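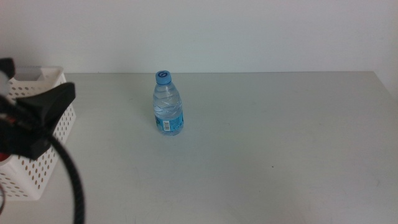 Figure 1. Small water bottle and perforated basket on a light tabletop.

Tasstead College
Gaming Operations and Regulation
Lecture Notes: Deposit Bonuses and Wagering Requirements

Assigned reading: the chapter on promotional terms in the course reader, and the Pladum sample terms distributed in the previous session. Students should bring a calculator to the Saturday workshop.

1. Scope of the lecture

A deposit bonus is a credit that an online casino adds to a player's account when the player makes a qualifying deposit. It is usually stated as a percentage of the deposit, subject to a maximum. The credit can seldom be withdrawn at once. The terms of the promotion require the player to place a certain total amount in bets first, and that total is called the wagering requirement, the playthrough or the rollover. The three words are used interchangeably in these notes.

The lecture covers how the requirement is calculated, how its expected cost to the player is estimated, and which contract terms most often lead to complaints. Tax treatment and the licensing of operators are covered later in the course.

2. Terms used

Bonus balance: funds credited by the operator and held under the terms of the promotion.

Cash balance: funds deposited by the player, together with any winnings no longer under restriction.

Multiplier: the number of times the bonus, or the bonus plus the deposit, must be wagered.

House edge: the share of each bet that the operator expects to keep over a very large number of bets.

Contribution rate: the portion of a bet on a given game that counts toward the requirement. Slots commonly count in full. Table games often count for much less, and some are excluded.

Sticky bonus: a bonus that can be used for betting but is removed from the account when the player withdraws.

3. Worked example

The Pladum terms offer a bonus of $50 with a multiplier of 20, applied to the bonus only. The total to be wagered is therefore $50 x 20 = $1,000.

Suppose the player completes the requirement on a slot with a house edge of 5 percent that contributes in full. The expected loss is $1,000 x 0.05 = $50. On average, the cost of clearing the bonus is equal to the bonus.

Suppose instead that the game has a house edge of 2 percent and also contributes in full. The expected loss falls to $20, and the bonus has an expected value of $30 to the player. Operators are aware of this difference, and games with a low house edge are accordingly given reduced contribution rates. If the second game contributes at 50 percent, the player must place $2,000 in bets and the expected loss rises to $40.

These figures are averages. Many players exhaust their balance before the requirement is met, and a small number finish well ahead. The simple method also assumes that the player has enough funds to complete all of the bets. A fuller treatment, which allows for early loss of the balance, is given in the Shimada model in the appendix to the course reader. The model will not be tested.

4. Bonus only, or bonus plus deposit

Students should read the multiplier clause with care. If the player in the example above deposits $50 and the multiplier applies to bonus plus deposit, the amount to be wagered is $100 x 20 = $2,000. The headline offer is the same in both cases. In the Tetness case study, the two versions appeared on different pages of the same site, and the dispute turned on which page the player had accepted at the time of deposit.

5. Clauses that commonly cause disputes

Maximum bet. Many terms set a ceiling on single bets while a bonus is active, often $5. A single bet above the ceiling may be treated as grounds for canceling all winnings.

Time limit. The requirement must be met within a stated period. Unused bonus funds are then removed.

Order of play. Some operators draw on the cash balance first and some on the bonus balance first. The order affects what the player may withdraw if play is stopped early.

Withdrawal cap. Winnings from free spins are frequently capped, whatever the amount shown on the screen.

Currency. Where deposits are made in one currency and accounts are held in another, the terms should state the conversion time and the rate source.

6. Preparation for the workshop

Students will work in groups of 5. Each group should prepare a one-page summary of the Pladum terms in plain language, showing the total to be wagered, the expected cost at two different house edges, and any clause a typical player would be likely to miss. Calculations must be shown in full. Summaries are due at the start of the session and will be returned in March with written comments.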